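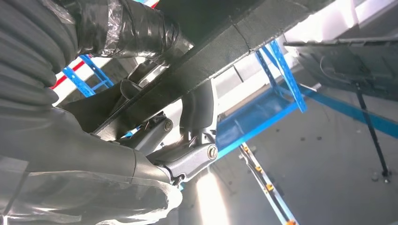
*Ribbed hose and plastic film, blue metalwork behind. Picture: Nathalie Nijs*

# Skumau folding batting net and tee: a season's use

1/8/18

I didn't want to like this and I mostly don't, though I've ended up keeping it. Make of that what you will.

The Skumau is a pop-up hitting net for baseball and softball, sold with a tee and a carry bag for 60 euros. Pasten, who import it, describe it as "club grade". I have bought a few things described as club grade over the years and most of them are now holding up tomatoes. It's a cheap net, it is priced like a cheap net, and the question is whether it's better than hanging an old fishing net off the back of the dugout, which was our system until the spring.

I coach the second softball team and help with the juniors when Gijs Hendriks is away. We bought it with our own money. Pasten didn't send it and don't know I'm writing this.

## What's in the bag

A net, a frame made of bendy poles that slot together, four ground pegs, a tee with a rubber top and a weighted base, and a sheet of instructions. The instructions are poor. Step three shows the frame already standing up with an arrow pointing at it, and that's the step you need help with.

The bag is too small. It fits everything exactly once, on the day you open it, and after that you'll be sitting on it to get the zip round. Ours went in July. I've seen people online say the zip is fine if you fold the net in thirds first. I folded the net in thirds first. It isn't fine.

## Putting it up

Pasten say two minutes. I can do it in that now if there's no wind and no one talking to me. The first time it took me most of a warm-up, and Luuk Mulder, who had come over to help, got a pole across the ear. The poles are under a fair bit of tension by the time the last corner goes in, so keep your face out of the way and don't let the younger kids do it alone, whatever the box says about "child-friendly assembly".

In wind it's a nuisance. The pegs supplied are thin and bent the first time I pushed them into dry infield. I swapped them for proper tent pegs and added a sandbag on the back bar. With that it stays where it's put in an ordinary breeze. Without it, the thing walks backwards every time somebody hits one hard, and by the end of the bucket you are chasing it.

On artificial turf you can't peg it at all, so you'll need weights. There is nothing in the bag for that and the website doesn't mention it.

## The net itself

The claim on the box is "tested to 3000 hits". Tested by whom, with what ball, hit by which sort of batter, it doesn't say. I wrote to ask and got a polite reply that repeated the sentence on the box. So treat that figure as decoration.

What I can tell you is how ours has worn. The main pocket is knotless mesh and it has held up better than I expected. There's some fluffing in the middle, about where everybody's line drives go, and no holes. The sleeves along the edges where the poles run are another matter. The stitching started pulling at the top left corner within the first month. I went over it with waxed thread and it's been all right, but a net at this price should survive a month of twelve-year-olds, and it's exactly the place I'd have doubled the stitching if I'd been making it.

We use softballs and soft-core practice balls in it. Florian Trummer, who plays for our men's baseball side and hits the ball a good deal harder than anyone on mine, had a few sessions with hard balls. He says the pocket gives too much. From close up his drives pushed the mesh well out behind the frame, so anyone standing behind it is going to get a ball in the shins or worse. Leave clear space at the back. The instructions say nothing about this either, and I think that's a real failing in something sold for children.
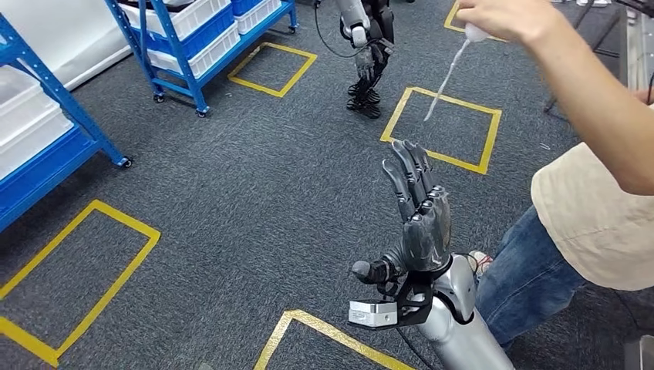

Florian also doesn't like how low the top bar is. A proper uppercut swing on a high ball goes clean over, and then it's off into the hedge. For softball at our level I haven't found this much of a problem, because you set the tee where you want it and the ball goes where a tee ball goes. If you plan on soft toss with older players, though, expect to lose some.

## The tee

The tee is the part I'd take back if I could. The rubber top is stiff and slightly too narrow, so a softball perches on it and rolls off if you look at it sternly. It's better with a baseball. The height is adjusted by a twist collar, and when the collar gets sand in it, it slips, so you set it at the belt and find it at the knee three swings later. You can wash it out. You'll be washing it out a lot.

The base is filled with something heavy and does stay put, I'll give it that. One of the juniors caught it square with the bat and it only rocked. There's a dent in the plastic now.

We've gone back to our old Truvivley tee for anything serious. It's ugly, it came with the club when we moved grounds, and the top is soft enough that mishits don't sting the hands. If you already own a decent tee, don't let the one in this bag count towards your reasons for buying.

## Against the others

I've only used two rivals properly, so this isn't a grand survey.

The Dijkstra frame net that the club up the road has is steel, heavy, and needs a pair of adults to shift it. It's also a much better net. The top bar is higher, the mesh is thicker, and you could leave it out all summer. It costs several times as much and you won't get it in the back of a hatchback with the seats up. If you've got somewhere to leave a net standing, save up and get that sort.

The other is a throw-down net of the kind sold in supermarkets in the spring. It was dead by the end of its second practice. The Skumau is clearly better than that, and I suppose that's who Pasten are really competing with.

## What they claim and what I found

| Claim | My experience |
|---|---|
| Up in two minutes | With practice, on a still day |
| Club grade | Not unless your club is very gentle |
| Child-friendly assembly | No |
| Weather resistant | The mesh, yes. The poles have rust at the joints |
| Fits any car boot | Yes, once the bag has given up and you carry it loose |

On the rust: I bring it in after every session and it has still spotted at the metal collars. A wipe with oil slowed it down. I wouldn't store it in a damp shed over the winter without taking the poles apart first, and I'll be putting ours in Cor Boersma's loft in November when the ground shuts.

## Spares

I asked Pasten about a spare bag and a replacement pole. They have poles. They don't have bags. The pole arrived quickly and was the right length, but the collar on it was a slightly different shape and needed filing before it would seat. I can't say whether they've changed supplier or whether mine was a bad one.

## Would I buy it again?

Probably, grudgingly, and only because of where we train. We share our field with football and have to clear everything off it by the time they come on, so a net that goes in a boot matters to us more than a net that lasts. The juniors get more swings in than they did last year, mainly by having somewhere to hit while the others field. That's worth something to a small club.

If you're buying for one keen child and a back garden, check how far it is to the fence behind, budget for pegs and a better tee, and sew up the top corners before you've used it at all. For hard-hitting adults I'd leave it alone. Florian has already asked me to stop offering it to him.

**Good:** light, packs small, main mesh better than the price suggests, poles can be replaced.

**Bad:** tee, bag, pegs, corner stitching, low top bar, no warning about the space you need behind it.

Two stars out of five as it comes out of the box. I'd add one more after the tent pegs and the waxed thread, but those were mine.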